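Werkstattbuch Ausbildung, Kraftwerk Drokau — August

Eignungstest für den neuen Jahrgang ist durch. 186 Bewerbungen für Mechanik und Elektrik zusammen, eingeladen waren 92, davon bleiben 22 für den praktischen Teil. Die Liste liegt im Ordner neben dem Meisterbüro, bitte nicht mehr die alte Fassung vom Server nehmen, da fehlen die Nachrücker aus Pletinen.

Stationen für den praktischen Teil, Stand heute:

Station 1, Flanschverbindung DN 50. Dichtung einlegen, Schrauben über Kreuz anziehen, Drehmoment nach Blatt. Der kleine Drehmomentschlüssel ist zur Kalibrierung in Fellov und kommt erst nächste Woche zurück. Bis dahin üben wir mit dem großen, der zeigt im unteren Bereich zu viel an. Für die Bewertung nicht zulassen.

Station 2, Klemmkasten verdrahten. Plan noch einmal gezeichnet, im alten waren X3 und X4 vertauscht. Probelauf dauerte zu lang, Zahl der Adern gekürzt. Aderendhülsen 1,5 sind fast alle.

Station 3, Pumpe Crichton zerlegen. Gleitringdichtung raus, reinigen, wieder einsetzen. Die Pumpe hat laut Zähler 2.406 Stunden, die Welle ist noch gut. Am Lagerdeckel klemmt eine Passschraube, die muss vorher gangbar gemacht werden, sonst sitzt die erste Gruppe nur daran.

Station 4, Messprotokoll lesen und Abweichungen markieren. Kein Werkzeug, nur Papier. Zwei der Kurven waren im Ausdruck kaum zu unterscheiden, neu drucken, Linien gestrichelt und durchgezogen.

Bewertungsbogen: Punkte für Sauberkeit am Platz bleiben drin — im letzten Jahrgang war das bei mehreren der Ausschlag. Neu ist eine eigene Zeile für Freischalten und Kennzeichnen. Wer an Station 2 ohne Spannungsprüfung anfängt, wird unterbrochen und bekommt dort null Punkte. So auch mit der Personalstelle abgesprochen. 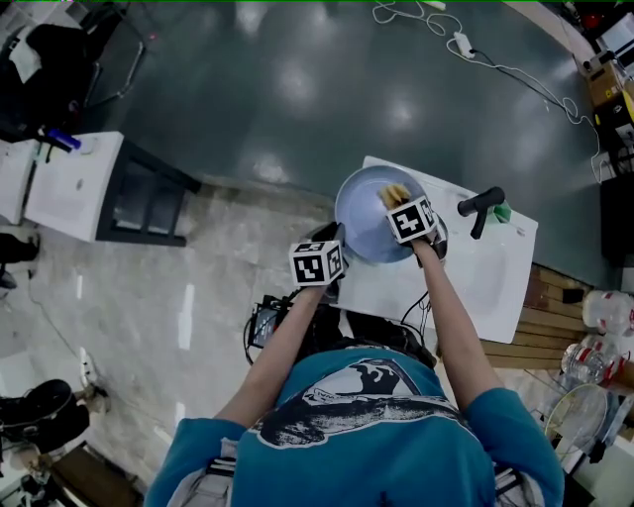 Teile von Station 3 werden zwischen zwei Gruppen gewaschen, sonst verschleppen wir den Abrieb. Reiniger aus dem gelben Kanister, nicht den Kaltreiniger, der greift die O-Ringe an. Das Gehäuse mit der linken Hand halten und mit der rechten an der Innenwand wischen, so wie auf dem Foto der Schwamm oder was es ist innen an der großen runden Schüssel anliegt. Danach mit Druckluft abblasen, Schutzbrille.

Offen:
Aderendhülsen bestellen
Passschraube Lagerdeckel
Raum für die Gespräche, ab 13 Uhr ist der kleine belegt
Nachfragen in Pletinen, ob die Fahrtkosten schon geklärt sind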